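Heritage & Pilgrimage | News releases
April | By Marianna Dudek, Grovcombe Walking Society
3 min read

Grovcombe walkers question "saint's footprint" claim on Usteck route

The Grovcombe Walking Society has asked for the wording on the new Usteck pilgrim trail to be changed before the summer season. The trail leaflet tells visitors that a hollow in the rock above Cleltham is the footprint of the hermit of Usteck, and that pilgrims have come to it "for 2000 years". We can find no support for either statement.

The oldest mention we have seen is a parish note, 184 words long, which speaks of a spring and a hermit's cell. It says nothing of a footprint. The rock first turns up in a guidebook by a local printer, Kaczorowski, who also sold the candles.

"I grew up with the story and I like it," said Witold Piątek, who led the society's reading of the parish papers. "My grandmother told it with a goat in it. The leaflet has dropped the goat and put in a date, and I would like to know where the date came from."

The trail's promoters expect up to 100 pilgrims a day at the spring. We have asked how they arrived at that figure and have been sent a second copy of the leaflet.

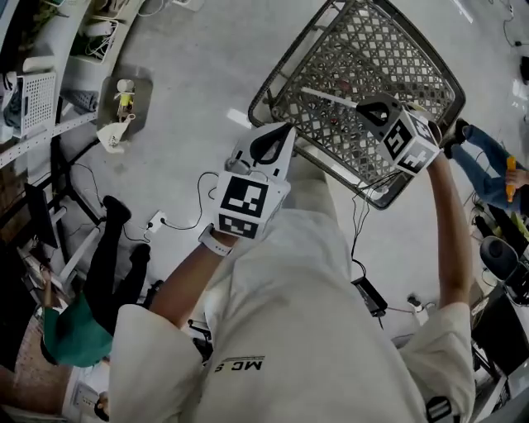 What we are asking for

The society wants the leaflet to say "according to local legend" wherever the footprint is mentioned, and the figure for the age of the pilgrimage to be taken out until someone can show a source. We would also like the spring, which does appear in the old note, to be given more than its present single line.

Czesław Laskowska, who wrote the trail text, told us that every holy place has its tales and that visitors understand this. Some do. Musyoka Athumani, who walked the 5 miles from Cleltham with us, had taken the date as settled history and planned his visit on the strength of it.

Members will read the parish note aloud at the spring in April, at 11 am. Copies of the text can be had from Kacper Wysocka at the society's Grovcombe office.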